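分类：工作日志 / 染色与整理 / 布样

9/6/25

接着四月那批棉布的事往下做。当时用的是 Gronow 的活性染料，孔雀蓝加一点黑，想要一个偏深的蓝绿。颜色本身没问题，问题出在匀染上，布面一块深一块浅，站远了看不出来，凑近就很明显。这次换了固色顺序，先记下过程，免得下次又从头翻聊天记录。

坯布还是 Barkitz 的平纹棉，总重 484 克，裁成 4 块。裁的时候没有锁边，洗完毛边缠在一起，剪了半天。下次先锁边再下水。

退浆：纯碱加少量中性洗剂，小火煮，水变黄之后倒掉再来一遍，一共 2 遍。上次只煮了一遍就进染缸，我怀疑花斑有一半是从这里来的。判断办法是滴水，水滴马上渗进去就算干净，停在表面成珠就得继续煮。这次有一块在布边附近还是会停一下，那块单独多煮了一会儿。

染浴：染料先用温水调成糊，再加水化开，过一遍滤布。滤布上留下一点没化开的颗粒，颜色很浓，要是直接下缸肯定会成斑点。盐分几次加，每次加之前把布捞到一边，不要直接撒在布上。前半段一直在翻动，后半段去接了个电话，缸里的布叠着放了一阵，后来那一面颜色果然重一些。

固色：纯碱用水化开后慢慢倒，之后保温 40 分钟。恒温板的读数和插进去的温度计对不上，锅边和锅中心也有差别，以温度计为准，本子上只记温度计的数。锅太小，这个量的布在里面转不开，下次要么减半，要么借大锅。
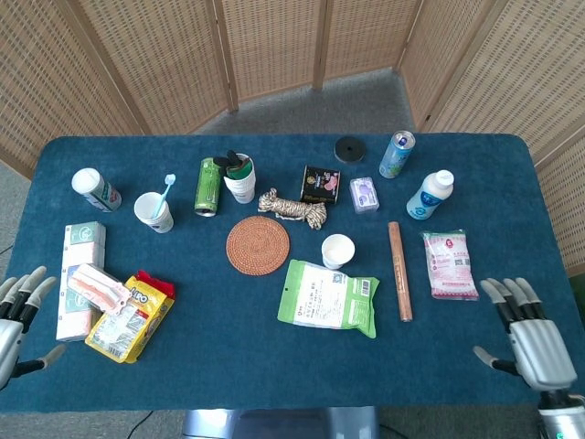
水洗比预想的费时间。冷水冲到不怎么掉色，再用热水加皂洗，热水一下去又开始出色，来回换了好几盆。最后一盆静置过夜，早上看水是清的，才拿去晾。晾的时候平铺在网架上，没有搭绳子，上次搭绳子留了一道印，熨也熨不掉。

后整理试了 Gellumel 的柔软剂，按瓶子上的低档量配。手感有变化，布比原来滑一点，垂一点，但吸水明显变差，擦手用不合适。打算做桌布和盖布的可以用，做围裙的那块就不处理了。另外柔软剂泡过之后颜色看着深了半档，对色要等全干再对，湿的时候对什么都不准。

色差：4 块里面 2 块可以放在一起用，另外 2 块各偏各的，一块偏绿，一块发灰。发灰的应该是黑加多了，我是分两次称的，第二次称之前没有清零，这个纯属自己粗心。偏绿的暂时没有解释。染料是同一瓶，水也是同一天接的。可能跟它在锅底的时间长有关系，也可能是那块布边没退干净，下次把这两个条件分开试。

耐摩擦简单做了一下，白棉布包手指来回蹭。干蹭基本不掉，湿蹭在深色那面还能看到浅浅一层蓝。第一次下水建议单独洗，洗完再蹭一次看看。

布面那种轻微的花，问了一圈，有人觉得挺好看，说比一色平涂的耐脏。我还是想先弄明白怎么做匀，做得匀了再回头决定要不要花。Wukamov 那边要的样布必须是匀的，这批不能寄，回信里已经说了要往后推。

待办：
锁边线买深色的，现在只有白线，染后很跳。
温度计校一下，冰水和开水各测一次。
黑色染料重新称，每次清零，称完把数写在纸杯外面。
剩下的染液没有留样，下次装一小瓶，贴标签，写清日期和配方号。
偏绿那块剪一角钉在本子后面，旁边写上在锅里的位置。

配方表还没有誊，草稿夹在最后一页。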